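We use cookies to make this site work and to see which pages get read. Accept / Manage settings

Laundry odds and ends: socks, mostly
Posted 10/16/19 by the Wullby house blog

Quick one this time, washing machine's beeping at me as I type. I had a big sort out of the drawers in September and wrote these on the back of an envelope as I went. In no order.

Do your sock pairing on a table. Not the bed, not the sofa arm. Odd ones vanish into a duvet and you won't see them till spring.

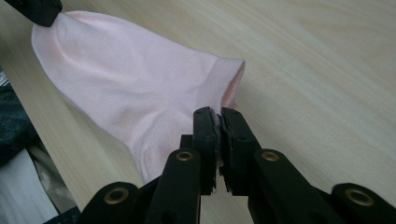
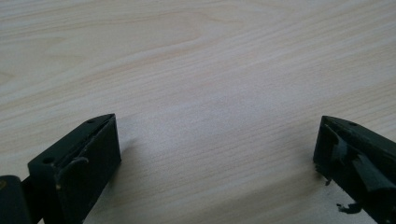 Pairing. Lay the first one flat, toe away from you, second one on top, fold in half. Don't ball them. Balling stretches the cuff and after a few months they slide down into your shoe all day. Folded socks stand up in a row in the drawer too, you can see the lot at once.

Wash them inside out. The muck is on the inside, well most of it. Also cuts down on the bobbling. Trainer socks especially.

40 degrees for everyday cottons. Wool on the wool cycle, cool, and no softner. Softener on sports socks is a waste as well, they stop soaking anything up and go sort of waxy.

Mesh bag for the small stuff. Mine is a Clirkano one, zip has a little elastic cover so it doesn't snag. Any will do. Fill it half way and no more or the middle comes out still smelling.

Grey soles on white socks: washing soda, hot water, bucket, leave overnight. Rinse, then wash as normal. Not on wool or silk!! Gloves on, it's rough on hands.

Pegging out. Peg by the toe, never the cuff. Peg marks on a cuff don't come out for ages. Pairs next to each other on the line so half the sorting is done when you bring them in. I used to hang any old how and then spend the whole evening matching black with navy.

Black and navy, while I'm on it. Do them by the window, in daylight. Kitchen bulb is hopeless. Or a stitch of coloured thread inside the cuff, red for navy. Takes a minute, lasts the life of the sock.

Spin speed. Our old Fosorero has 1015 on the dial for some reason, odd number, but it's plenty for socks and tights. Faster and the tights tie themselves in knots.

Holes. Small one at the toe, darn it the same day or it's a big one by next wash. Use a lightbulb or an orange if you haven't got a mushroom. Heel gone completely = duster. Good for blinds, put your hand inside and run along each slat. Also good over the end of a broom for cobwebs, elastic band to hold it.

Odd ones. Keep a jar or a basket by the machine, give them a month, then out. Check the rubber door seal first, there is alwyas one in there. And inside the duvet cover, and up the sleeve of whatever jumper was in the same load.

Radiators: fine for thick socks, not for anything with a lot of elastic in it. Drape over an airer near the radiator and turn them once.

Drawer smells stale? Take everything out, wipe with weak vinegar, leave open till properly dry. Bar of soap still in its paper at the back.

Right, machine's still beeping. Tea towels next time.

Get our tips by email. Enter your address to sign up. Unsubscribe whenever you like.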